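Noise Transfer Through Lightweight Partitions at the Pistbridge Building
Reet Siliņa — supervised by Ilze Kazlauskienė
Submitted 8/23/23

2. Method

Two adjoining study rooms on the Lonham side of the building were tested. The shared wall is a single-stud partition with no insulation in the cavity. A loudspeaker was set up in the source room and levels were recorded in both rooms from 50 Hz upward in one-third octave bands. Background noise was logged before each run and subtracted where required. 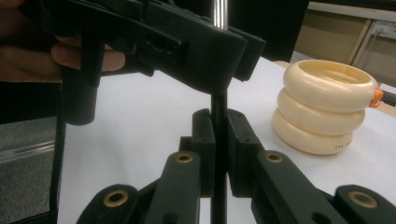
Microphone position has a large effect on the low bands, where standing waves dominate. Positions close to a wall or corner read high, and a small shift can change the result. Each microphone was therefore fixed to a stand for the full run. A slender upright rod blocks very little sound and is preferred to a broad support.

Readings were averaged over five positions per room. The Kalance meter was calibrated at the start and end of each session, and drift was within tolerance.

3. Results

The partition performed poorly below 200 Hz, as expected for a light wall with an empty cavity.

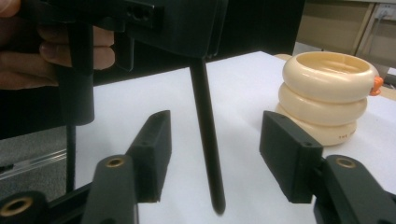 Above that band the loss rose steadily, then dipped near the coincidence frequency of the plasterboard. The dip was deeper than Liang's model predicts — flanking through the ceiling void is the likely cause. Sealing the skirting gap improved the result by 2 dB. Raw data for all 109 readings are in Appendix B.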